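Progress report, second period: paper reminders for the Indholm repair fund

The grant pays for one thing, a test of whether mailed reminders get more households to claim the home repair money they already qualify for. We said in the application that we had doubts. We still have them.

**Where we are**

All 600 letters in the first batch went out in June. Of those, 578 were delivered and the rest came back with bad addresses. The second batch is printed and waiting on a corrected list from Ozoliņš, the mailing house. Their first list had apartment numbers missing for most of Judosholm, and we sent it back.

Claims did go up after the first mailing. I would ask you not to make much of that yet. Claims go up every summer, when people can get a roofer to answer the phone, and the county ran radio spots the same month. The comparison group was supposed to take care of this, but part of it lives close enough to the letter group that neighbors talk. At the Judosholm drop-in we met several people who had come in with somebody else's letter.

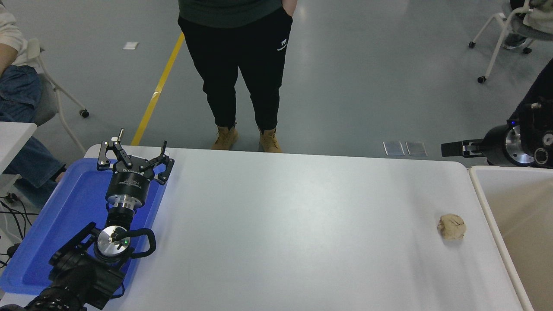 The claim form is a bigger problem than the reminder. It is 11 pages long and asks for the same income figures in two places, worded differently each time. People who start it and give up are counted by the county as "not interested." I don't believe that label, and I would not repeat it in anything the fund publishes. We asked for the drop-off counts page by page and were told the system doesn't keep them.

**Money**

Spending is on plan except for postage, which rose after we set the budget. We covered the difference out of the travel line. There is $2000 left for the phone follow-up. That will pay for the calls but not for a second round to people who don't pick up, so the results will lean toward those who are home in the daytime. The final report will have to say so plainly.

Wunov, the outside evaluator, has proposed adding a text message group. My advice is to turn this down. It would split the remaining households into groups too small to tell us anything, and the phone numbers on file are old. If the fund wants to know about text messages, it should pay for that test separately.

**What we need from you**

- A yes or no on the text message group before the second batch is mailed.
- Your help in getting the county to release last year's claims by month. Without them we can't separate the letters from the season.
- Agreement that no results go in the annual brochure until the phone calls are done.

The second batch can leave within a week of the corrected list arriving. The calls start after that, and the next report will cover both, along with the full count of returned letters by area.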